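統計検定2級の勉強記録 残り28日の時点で

受験を決めてから間が空いたので、いまの状況をまとめて書いておく。 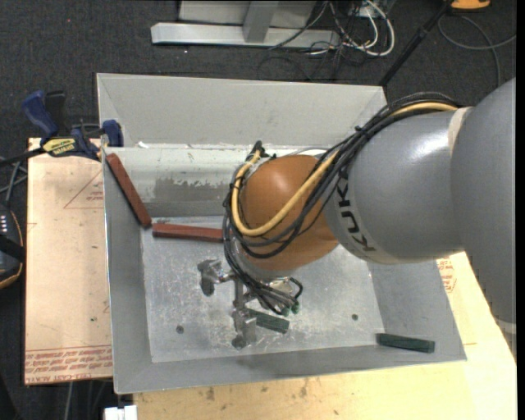 勉強時間の記録

先月までの合計は203時間だった。目標にしていた数字には届いていない。平日は朝の6時から7時までと、昼休みの後半を使っている。夜は疲れて計算を間違えるので、年明けからやめた。代わりに休みの日にまとめて過去問を解いている。

記録には Musham という学習時間の管理アプリを使っている。科目ごとに色を変えられるのと、週の合計がひと目でわかるのが便利で、ほかの機能は使っていない。以前は手帳に書いていたが、合計を出すのが面倒で続かなかった。

問題集について

使っているのは Pellbridge の問題集一冊と公式の過去問だけである。Pellbridge のほうは全部で615問あり、最初に見たときは終わる気がしなかったが、やさしい問題も多いので一周目は思ったより早く進んだ。いまは二周目の後半に入っている。

この問題集の良いところは、解説で途中の式を省かないことだと思う。たとえば標本比率の信頼区間の問題では、分散の式をどこから持ってきたのかまで毎回書いてある。二周目になるとくどく感じるが、一周目のときは助かった。
不満もある。索引がほとんど役に立たない。「自由度」を引いても三か所しか載っておらず、読みたいところは自分で付箋を貼って探すことになる。あと紙が薄く、マーカーが裏に抜ける。

苦手な分野

条件付き確率は最初からつまずいた。ベイズの定理の式は覚えているのに、問題文を読んでどれが条件でどれが結果なのかを取り違える。検査の陽性率の問題で、感度と陽性的中率を逆にして解いたことが何度もあった。
いまは式に入れる前に、必ず表を書くようにしている。全体を1000人と置いて、該当する人と該当しない人、陽性と陰性の四つのマスに人数を入れる。時間はかかるが、間違いは減った。慣れてきたら表なしで解くつもりだったが、本番でも表を書くことにした。

もうひとつは回帰分析の出力の読み取りで、これは覚えることが決まっているので暗記に近い。係数の推定値を標準誤差で割ると t 値になる。自由度は標本の大きさから、説明変数の数と1を引いたもの。決定係数と自由度調整済み決定係数の違いは、まだ人に説明できるほどではない。

逆に、検定の手順はだいぶ安定してきた。帰無仮説を書き、片側か両側かを決め、表から値を引くところまでは迷わない。ただし F 分布の表だけは、分子と分母の自由度を見る向きをいまだに間違えることがある。前回の過去問でも一問それで落とした。

電卓と計算練習

試験では四則演算とルートの使える普通の電卓を使うので、練習でも同じものしか使わないことにした。スマートフォンの電卓で練習していた時期があり、いざ実機に替えたらメモリーキーの使い方がわからず、かなり時間を取られた。M+ と MR を覚えてからは、平方和の計算が楽になった。

計算練習には Skusevari というサイトの小テストを使っている。一回14問で、平均や分散、相関係数を手で計算するだけの地味なものだが、朝の最初にやると頭が動きはじめる。無料の範囲で足りている。たまに解答の丸め方が公式の過去問と違っていて、小数第三位で合わないことがある。そこは気にしないことにした。

動画講義は見るかどうか

Wanigasekara という講座の動画も体験版だけ見た。説明は丁寧だったが、自分の場合は聞いているだけで理解した気になってしまい、翌日解くと手が止まる。確率分布の回だけ二度見て、あとは申し込まなかった。ポアソン分布を二項分布の極限として説明するところはわかりやすかったので、まったくの初学者なら合うかもしれない。

これからの予定

残りの期間の前半は、問題集の二周目を終わらせる。三周目はやらず、二回とも間違えた問題だけを抜き出して解き直す。後半は過去問を90分で区切って通しで解く。これまでは途中で止めて調べながら解いていたので、時間の感覚がついていない。一度通しでやったときは、最後の四問に手をつけられなかった。

最後の三日は新しい問題を解かず、数表の引き方と公式の確認だけにする。受験票の代わりになる予約確認のメールは印刷しておく。会場までは電車で二駅なので、当日の朝はいつもどおり起きて、小テストを一回やってから出る。

次は通しで解いた過去問の点数を書く。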